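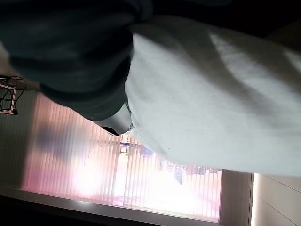 Textile collection in Gardale will be split into two streams from June, the district council confirmed in February 2018. Households will be asked to separate bed linen from clothing before setting either out at the kerb. The present single-bag service does not distinguish between them – a pale sheet and a dark grey fabric lying against each other, for instance, travel together to the sorting hall at Umley and are parted there by hand. Under the new arrangement, plain white and cream linen will go in a clear sack and everything else in the existing green one.

The contractor, Kokkinos, handled 291 tonnes of textiles from the district last year. Of this, 118 tonnes was household linen, most of it pure cotton or a cotton and polyester blend. Mixed loads are graded at the lowest rate because dye can transfer between damp items in the baler. Linen kept apart can be sold for cutting into wiping cloths or for pulping into paper stock.

A trial covering 4,000 homes in Umley ended last autumn. The council's report states that contamination of the clear sacks was low and fell further in the second half of the trial. The commonest faults were fitted sheets with the elastic left in, which are accepted but slow the cutting line, and duvets, which are not accepted in either sack.

Flat sheets should be put out unfolded or loosely folded. Soft creases of the kind found in a sheet hanging over the side of a bed make no difference to the grade, and ironing is not required. Small marks are also acceptable. Items with oil or paint on them should go in general waste.

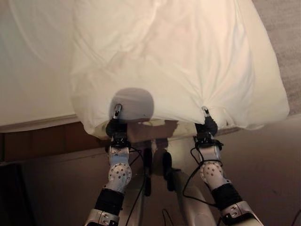

Collection dates and sacks

Clear sacks will be delivered with the summer calendar, 2 rolls to each household. Flats with shared bins will be served by a bank at the Civudville depot until a separate round is agreed.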